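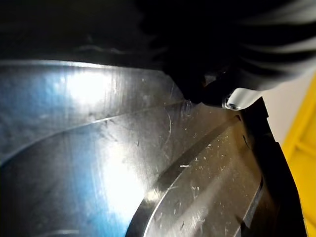 Kapitel 6: Metalloberflächen ansehen und beurteilen

Lehrbücher > Werkstattkunde Metall > Grundstufe > Kapitel 6
Drucken | Per E-Mail senden

Ingeborg Kuhlmann

Auf gebürstetem Metall liegen immer mehrere Arten von Spuren übereinander. In der Aufnahme am Kapitelanfang sind es der Schliff, eine schmale schräge Nut, eine gebogene Kante und viele kleine Flecken und Kratzer. Wer eine solche Fläche beurteilen soll, muss diese Spuren auseinanderhalten können. Manche gehören zur Form des Teils, andere zur Bearbeitung, wieder andere sind später dazugekommen und lassen sich abwischen oder eben nicht.

Dieses Kapitel behandelt die Sichtprüfung ohne Messgerät. Die Rauheitsmessung mit dem Tastschnittgerät folgt ab Seite 272 und setzt voraus, dass die Begriffe aus diesem Kapitel sitzen.

6.1 Die Richtung des Schliffs

Beim Schleifen oder Bürsten entstehen feine Rillen, die nahezu parallel verlaufen. Ihre Richtung heißt Schliffrichtung oder Strichrichtung. Man erkennt sie am besten, wenn man das Werkstück langsam dreht und dabei auf die Helligkeit achtet. Fällt das Licht quer zu den Rillen ein, treten sie deutlich hervor. Fällt es längs ein, wirkt dieselbe Fläche fast glatt.

Am Bauteil kann die Richtung von Abschnitt zu Abschnitt wechseln. Auf dem ebenen Teil unserer Fläche laufen die feinen Linien ungefähr senkrecht, auf dem geneigten Streifen rechts folgen sie der Schräge. Ein solcher Wechsel wird im Prüfprotokoll vermerkt. Er ist für sich genommen kein Fehler, solange die Zeichnung für beide Abschnitte keine gemeinsame Richtung verlangt.

Die Feinheit des Schliffs hängt vor allem von der Körnung des Schleifmittels ab. Je höher die Zahl, desto feiner das Korn. Körnung 60 hinterlässt Riefen, die man mit dem Fingernagel spürt. Mit Körnung 100 werden sie flacher, bleiben aber mit bloßem Auge sichtbar. Für einen sichtbaren Endschliff geht man in der Regel deutlich feiner und hält die Richtung beim letzten Durchgang streng ein. Ein einziger Strich quer dazu fällt später mehr auf als zehn längs.

6.2 Licht und Glanzstellen

Die häufigste Fehlerquelle bei der Sichtprüfung ist die Beleuchtung. Blankes Metall wirft das Licht stark gerichtet zurück. An der Stelle, an der die Lampe sich spiegelt, ist die Fläche so hell, dass weder Schliff noch Kratzer zu erkennen sind. In der Aufnahme betrifft das einen breiten Bereich links der Mitte. Über den Zustand des Metalls unter dem Glanz lässt sich anhand dieser einen Ansicht nichts sagen.

Auch die Farbe täuscht. Silbergraues Metall nimmt den Ton seiner Umgebung und der Lichtquelle an. Ein bläulicher Schimmer, wie ihn die linke Seite zeigt, darf deshalb nicht ohne Weiteres als Anlauffarbe gedeutet werden. Anlauffarben entstehen durch Wärme und bleiben an ihrem Ort, wenn man das Teil dreht. Ein Farbstich durch die Beleuchtung wandert mit oder verschwindet.

Für die Prüfung gilt daher:

— Das Teil aus mindestens zwei Richtungen betrachten.
— Die Lampe seitlich und flach halten, dann noch einmal von oben.
— Stellen, die beide Male überstrahlt sind, gesondert notieren und ein drittes Mal ansehen.
— Bei stark glänzenden Teilen ein mattes weißes Papier zwischen Lampe und Werkstück halten.

6.3 Nuten, Kanten und Absätze

Eine Nut ist eine längliche Vertiefung mit zwei Flanken. Von oben gesehen erscheint sie meist als dunkle Linie, und an einer Seite läuft oft ein heller Saum mit, weil dort eine Flanke oder Kante Licht fängt. Ein tiefer Kratzer kann ähnlich aussehen. Für eine Nut sprechen der gerade Verlauf, die gleichbleibende Breite und ein Platz, der zur Form des Teils passt: Sie trennt etwa zwei Bereiche, die verschieden bearbeitet sind. Im Zweifel entscheidet die Zeichnung.

Ein Absatz ist eine Stufe zwischen zwei Flächen. Die gebogene Kante unten rechts in der Aufnahme hat die typischen Merkmale, nämlich einen schmalen hellen Rand außen und eine dunklere, im Schatten liegende Seite. Aus Licht und Schatten lässt sich schließen, dass eine Stufe vorhanden ist. Wie hoch sie ist, muss gemessen werden. Schätzungen nach Augenmaß gehören nicht ins Protokoll.

An Absätzen und in Rinnen sammelt sich Schmutz. Dort wird zuletzt gereinigt und zuerst geprüft. Das klingt verkehrt, hat sich in der Lehrwerkstatt Seidel aber über viele Jahrgänge bewährt: Die Auszubildenden sehen sich vor dem Wischen an, was in den Ecken liegt, und schreiben es auf.

6.4 Lose Teilchen und feste Spuren

Weiße und hellgraue Pünktchen, kurze gebogene Haarlinien, einzelne helle Punkte — solche Spuren liegen rechts der Mitte und unten rechts besonders dicht. Einige sehen aus wie Staubkörner oder Metallspäne, andere wie dünne Kratzer. Vom bloßen Ansehen her ist der Unterschied oft nicht sicher zu treffen. Ein gekrümmter Faden kann ein Faserrest sein oder ein bogenförmiger Kratzer, und beides glänzt im Streiflicht.

Man geht in dieser Reihenfolge vor:

1. Die Fläche ansehen und auffällige Stellen in die Skizze eintragen.
2. Lose Teilchen mit einem weichen Pinsel abnehmen. Nicht mit der Hand wischen, nicht mit Druckluft blasen.
3. Noch einmal ansehen. Was jetzt fehlt, war lose und wird in der Skizze gestrichen.
4. Mit einem fusselfreien Tuch und einem milden Reiniger in Schliffrichtung wischen. In unseren Übungen verwenden wir Drodomix, verdünnt nach Etikett.
5. Die Fläche trocknen lassen und ein drittes Mal ansehen.
6. Die verbliebenen Spuren nach Lage, Länge und Richtung beschreiben.

Der zweite Schritt wird gern übersprungen. Wer sofort mit dem Tuch über die Fläche geht, zieht harte Späne mit und erzeugt die Kratzer selbst, die er anschließend beschreibt.

6.5 Begriffe für das Protokoll

Riefe: gerade, längliche Vertiefung aus der Bearbeitung, in Schliffrichtung.
Kratzer: Spur einer einzelnen Berührung, Richtung beliebig, häufig gebogen.
Grat: scharfer Überstand an einer Kante.
Anhaftung: Fremdstoff, der sich mit dem Pinsel nicht lösen lässt.
Auflage: Fremdstoff, der sich mit dem Pinsel lösen lässt.

Das Wort »Beschädigung« wird vermieden. Es sagt nichts über die Art der Spur und nimmt eine Bewertung vorweg, die erst nach dem Vergleich mit der Zeichnung möglich ist.

Die Übungsblätter zu diesem Abschnitt liegen dem Werkstattheft Zovinska bei. Für Aufgabe 1 wird ein gebürstetes Blechstück, eine verstellbare Lampe und ein Bleistift gebraucht.

Drucken | Per E-Mail senden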